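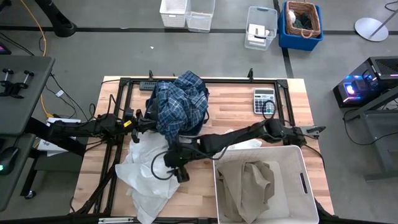

The Almont Two-Arm Folding Table

Hi, I'm Aravind Mudaliar. I ran the finishing room at a commercial laundry before I came over to Zilitz to work on the Almont, and I write this page myself, so if something on it is wrong you know who to yell at.

The Almont is a folding table with two robot arms, one reaching in from each side. You give it a heap of clean, dry garments and it picks them apart and folds them, one at a time. That's the whole product. It doesn't wash, it doesn't iron, and it doesn't care what order things come in (plaid shirt, thin white something, khaki whatever-it-is, whatever is on top of the pile).

Who it's for

Small and mid-size laundries, uniform rental rooms, thrift sorting rooms, hotel back-of-house. If you do nothing except flat sheets all day, buy a flatwork folder, please. They're faster and I'll happily tell you so on the phone. The Almont is for the mixed stuff, the pile that always ends up on somebody's table at four in the afternoon.

What you get

Two arms with grippers, already mounted and cabled
A black metal frame that goes around the table
Butcher-block top (yes, wood, more on that in a second)
Control computer and its stand
Setup visit and two days of training at your place

People ask about the wood. We tried steel first and thin fabric slid all over it, and the folks working next to it hated the noise every time a button or a zipper hit the surface. Wood is quiet, it's got a little grip to it, and when it gets scuffed you sand it. I love that top, I'd put it in my kitchen.

The control computer does light up blue and pink along the front. We've had strong opinions on this from both sides! You can turn it off in the settings.

How fast is it?

Slower than your best folder. I want that said before you get to the order form. At the Derese laundry, our first paying customer, the table folded 1,181 pieces in its first full week, running one shift a day. A quick person beats that easily. But a quick person is also the one you want checking stains, matching orders and talking to the driver, and the table is perfectly fine being stuck with the pile.

It likes T-shirts, button-downs, work pants, scrub tops, hand towels. It's so-so on hoodies. Very sheer fabric takes it more tries, and it'll set a piece aside after the third one so it doesn't hold up the rest. Bras, fitted sheets and anything with long loose straps should go to a person.

What changes for the people in the room

This is the part I actually wanted to write, because when we got our first prototype in my old shop I was the guy with his arms crossed.

My crew had 11 people in it and most of them had sore shoulders. Folding looks like easy work until you've done it for six hours with your arms out in front of you. When the table came in, the first thing everybody wanted to know was whose job it was taking. We talked that through before we plugged it in, and I'd tell any manager to do the same. Have the conversation early, say what's going to happen with hours, and put it in writing.

What happened with us was that the job got chopped up differently. Somebody feeds the table and takes finished pieces away in baskets. Somebody handles what it sets aside. The rest of the crew moved toward inspection and packing, and we rotated every two hours so no one got parked beside the machine all day. Some people liked it a lot. One of my best folders really didn't, she found it boring and asked to go back to hand work, and she did, and that was fine.

There's also new work that wasn't there before. Someone has to wipe the grippers, tape off the floor, restart the thing when it gets confused by a sleeve. That person should be paid for knowing how. We train two people per site for it and I get pushy if a customer wants to train only one.

Reinhold Lammers, who manages the floor at Derese, wrote to us in February:

"My people gave up on giving it a name after two days, so I guess it's just equipment now. The late pile is gone by the time I lock up. I'd like it to be better with hoodies."

Fair. We're working on hoodies.

Before you order

You'll need level floor, an ordinary grounded outlet, and room to walk on all sides. Mark out the arms' reach with floor tape and keep hands out of it while they're moving. There's a stop button for each side and we'll show everyone in the room how to use it, including people who never plan to touch the table.

Delivery takes 11 weeks. The lease runs 29 months with service included, and you can send the table back in the first 21 days if it isn't working out for your crew. Ask them, too, before you decide.

If you already run Prarkar order software, the Almont can send its piece counts over. If you don't, it saves them in a plain spreadsheet file.

Want to see one running? We do demos at the Zilitz shop every Wednesday at 10 a.m. Bring a bag of your own laundry, the more annoying the better, and bring somebody from your folding crew along with you. Use the contact form to save a spot.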